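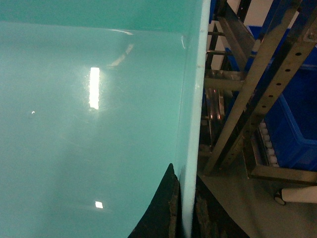
Planning Guide > Before You Buy > Section 2: Budgeting for a Handling Cell

Print this page | E-mail this page

2. Budgeting for a handling cell

This section is for whoever has to sign the order. Read it before you ask Nirnovum, or anyone else, for a quotation. A quotation tends to cover the arm, the controller and a day of somebody's time. Your bill will be longer than that.

2.1 Work out what you will be paying for

1. Write down the part you want handled, with its weight, its finish and where it may be touched. "Panels, various" is no good to a supplier and gives them room to charge you later.

2. Measure the part at its edge as well as overall. Edge thickness decides which fingers you can use, and fingers are sold separately.

3. Ask for the price of the arm and the price of the working cell on separate lines. If the supplier will only give one figure, ask again in writing.

4. Add guarding, floor fixings, racking changes and the electrician. Our Drarnivby site left out the racking and had to find another £800 before the first part was lifted.

5. Put in a line for fingers and pads as things that wear out. Brochures show them new.

NOTE: Cycle times in sales literature are for the supplier's part, in the supplier's building. Treat them as a hopeful guess until you have seen your own part moved.

2.2 Ask for a trial on your own parts

1. Send 20 parts, and include the ones you would normally grumble about. A supplier who wants only good ones is telling you something.

2. Ask for the trial to be run beside ordinary racking and under ordinary lights. Glossy parts throw back every lamp in the roof, and a vision system that copes in a dark showroom may not cope with that.

3. Have the parts gripped by the edge, if that is how you mean to do it.
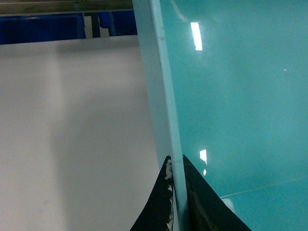
4. Look over the pads and the part after each run. Any residue on the fingers should be written down, along with what it is and who pays to clean it off. "Normal for this material" is not an answer — ask whether it will still be normal after 8 hours.

5. Keep the trial parts. Check the finish yourself, in daylight.

CAUTION: Do not reach into the cell to inspect a part while the arm is powered, whatever the demonstrator does.

2.3 Before you sign

1. Get 2 quotations at least. Ríos and Isach both price fingers by the set, so compare sets with sets.

2. Strike out any saving that depends on staff you have no plans to move.

3. Leave the payback box blank until the trial report is in. Fadi Moussa in purchasing will send back any form with a payback period and no report attached.

Related sections
Section 1: Do You Need a Robot?
Section 3: Floor Space and Guarding
Section 4: Spares and Service Contracts
Form B: Trial Report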